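Zedirard Site Rules for Two-Arm Units
Frequently Asked Questions
Last updated Feb 3, 2018

Who must follow these rules?
All staff and contractors who run two-arm units in shared office space, including the Garrido and Clikeo sites.

How much floor must be kept clear?
Three feet on every side of the unit. Where a partition or wall makes this impossible, the unit must run at reduced speed, and the operator must stand on the open side.

May a unit handle bags and lids at the same time?
Yes, provided each arm holds one item only. A thin plastic bag should be gripped at the gathered neck. Lids should be held near a corner or along an edge. 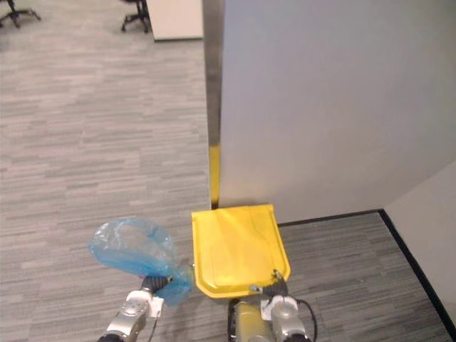
Items must not be pulled against a wall or baseboard. If an item catches, the operator stops both arms and frees it by hand - never with the other gripper.

What about cables?
Check them before each run. A cable that can reach the floor must stay out of the path of the base.

How long may a session last?
A session may last 30 minutes. Two sessions may be run back to back, after which a different operator must take over.

Are chairs allowed nearby?
Yes, outside the clear area. Occupied chairs count as persons under Section 4.

Where are stops and faults recorded?
In the Zotby log, before the end of the shift. Paper forms will not be accepted after May.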